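Week 4 handout: Folding on a bed

The Trivlow guide claims a shirt can be folded in 25 seconds. I doubt it. Its timings start with the shirt already flat, and flattening is most of the job.

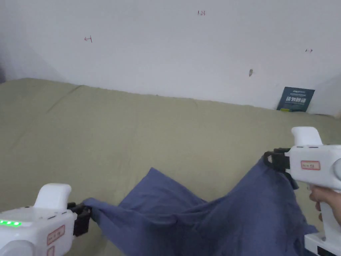
Find two corners before you pull. The guide says any two will do - try that with a twisted sleeve and see.
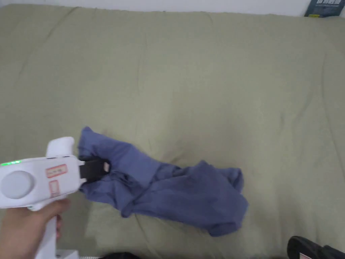
Surfaces

Skoren recommends a bed over a table. Maybe. A soft cover gives under the cloth, and creases pressed out at one end come back at the other.

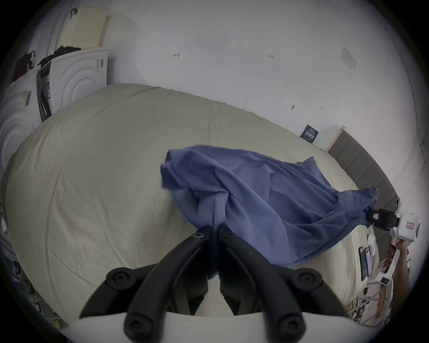 Pull sideways, lower, then smooth from the middle. Allow 30 seconds for this alone. Read page 637 before lab.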